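Brarnen: the bin project in pictures
Posted in October, filed under Gallery

Hi all! I promised a gallery page for the bin work back when we moved into the Mandell building, and then I spent the whole summer running trials and writing none of it down. So now it's going up with more words than a gallery should have, because I can't stop talking about this project once I get going. If you came from the Lekumia workshop page, welcome, and the short version of the results is near the bottom.

I'm a third-year student working with Albertina Serrano, and Brarnen is what we call our method for emptying a bin of mixed small stuff with one arm. It started as a file name and stuck. The paper version has a longer title that I still can't say in one breath.

What we're after

Picking things out of a bin has been worked on forever, and if your bin is full of one kind of part, there are very good ways to do it. Ours is full of whatever. Shiny things, clear things, bits of packaging, wire, bright plastic that a depth camera loves and right next to it a crumpled wrapper that the same camera thinks is a hole in the universe. The arm is supposed to take one thing at a time and keep going until there's nothing left it can take.

The usual approach scores every possible grasp in the view and goes for the best one. We did that first, and it's our baseline in everything that follows (I named it Weerakoon in the code, after the street I lived on when I wrote it, so if you see that on a plot, that's all it means). Weerakoon is fine when the bin is full. There's always something easy on top. It falls apart toward the end, when what's left is the hard stuff, mostly slid down into a corner or flat against a wall.

So Brarnen adds a second kind of move. Besides "grab," the arm can pick "nudge," a short push along the floor of the bin that isn't meant to pick up anything at all. The idea is old and lots of people have pushed things around before grasping them. Our piece of it is how the arm decides when a nudge is worth the time, and that's the part I want to talk about.

How it decides

We train a small model to guess two numbers for every spot it might go to. One is the chance a grasp there works right now. The other is how much better the best grasp in the whole bin will look after a push from there. Then it compares, with a cost for the push because pushes take time, and does whichever comes out ahead.

The second number was the headache. My first try at it learned to love pushing. It would shove the same pile left, then right, then left again, perfectly happy, because every shove changed the view a bit and the grasp scores wobble anyway, and sometimes they wobble up. I watched it do that through an entire lunch. Albertina walked in, watched it for a minute and said, "It's fidgeting." That's what we called the bug from then on, and it's in the commit messages too, sorry to whoever inherits them.

What fixed it was dull. We score the view before the push several times over, from captures taken one after another with nothing moving, and only count a push as helpful if the gain is bigger than the spread among those. Fidgeting dropped off right away. I'd love to say I came up with it on a long walk but it was Albertina, at the whiteboard, in the time it took me to find a marker that worked.

Setting up the bench

I get more email about the bench than about the model, so let me do this bit properly. The bin has to stay put. That sounds too obvious to write down, but once the arm starts pushing things against the walls, the bin walks. It creeps a tiny amount on every push and after a long run your whole calibration is off and you're blaming the network for it. Clamps, people. Buy decent clamps and check them before every run.

Metal walls were a choice I went back and forth on. They're a pain for vision and they pick up scratches, and a scratched shiny wall gives you speckle that looks an awful lot like small parts. But the places that would want a system like this have metal bins, and I didn't want to do all of it in a nice matte plastic tub and then find out. So, metal.

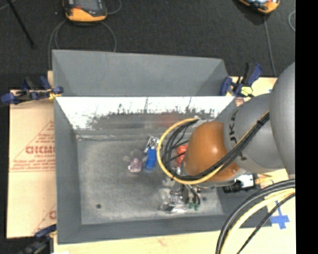 Lighting took me longer than the clamps did. I tried making the room even and soft, and the numbers got better, and then I felt bad about it because no real shop floor is going to put up with that. We ended up leaving the ordinary ceiling lights on and training with the glare in. The model got a little worse on paper and a lot less fussy about what time of day I ran it — well worth the trade if you ask me.

Cables! I have opinions about cables. Give the bundle enough slack that the wrist can turn all the way over, and then tie it so the slack doesn't drop in front of your camera. You won't get both perfectly. Some part of the bundle is going to hang between the camera and the bin in some poses, and we handle that by having the arm back out to a parked pose before each capture used for scoring. It costs time on every cycle. I tried masking the cables out in software and it mostly worked, and "mostly" was worse for us than slow.

The stuff in the bin

We refill from a box of junk that lives under my desk. People drop things in it when they walk by and I've stopped asking. The rules are that nothing can be sharp, nothing can leak, and it has to be something I could pick up with two fingers. Clear packaging is my favorite thing to throw in, and it's everybody's least favorite thing to see in the results.

Clear stuff is where nudging earns its keep, by the way. The camera may not see a wrapper at all, but when the arm pushes a pile and the colored part on top shifts in a way the model didn't expect, that tells it something else is under there. We never planned for that! It showed up in the logs and I had to go back and replay the runs to believe it. I want to be careful here, since we haven't tested it on its own yet, and it may be that any extra look at the pile would help as much. That's the next experiment.

Running the trials

We did 60 runs for the comparison, half with the baseline and half with nudging, shuffled so I couldn't quietly give one of them the good mornings. Every run starts with a fresh pour from the box. I pour, close the door, sit down, and I'm not allowed to touch anything until the arm says it's done or gives up. It's very hard not to touch things. I had a hand halfway out of my chair more than once.

A run counts as cleared if there's nothing left that the gripper could have picked up. Somebody other than me makes that call, looking at the bin without knowing which method ran. Mostly that was Albertina, who is strict, and she turned down a few I would have let through.

What we got

The baseline cleared the bin in 45 percent of its runs. With nudging it was nearly 61 percent. I was hoping for more, and I'll admit I sulked for a day. But look at where the gain comes from: nearly all of it is at the end of a run, with a few items left and most of them near a wall. Early on, the two methods do the same thing, and they should, because there's no reason to push when there's something easy to grab.

It's slower, of course. The nudges take time and the parking before captures takes more. If you only care about how fast the first half of a bin gets emptied, use the baseline and go home early.

What still goes wrong

Corners. A push toward a corner is a push you can't take back, and the model still makes them now and then. We added a penalty near the corners and it got timid and stopped nudging along the walls altogether, so we took most of it back out.

Thin wires. They get dragged along with whatever the gripper is holding, and then you've got two things out of the bin where the log says one. We score that as a failed pick even when the bin ends up clear, which some people at Lekumia thought was harsh. Maybe so! If you've got a better rule I'd like to hear it.

Long runs. Something drifts, and it isn't the bin this time. I suspect the camera mount warming up through the afternoon. I now recheck the calibration every 8 runs and it's been behaving.

Where the code is

The training code and the logs go up with the paper, once I've cleaned out the comments I wrote late at night. The junk box won't be shared, for reasons of postage, but there's a list of what kinds of things were in it, and any drawer in any lab will get you pretty close.

If you want to stop by and watch a run, we're on the second floor in Mandell and Wednesday afternoons are usually good. Knock first, and please don't lean on the bench.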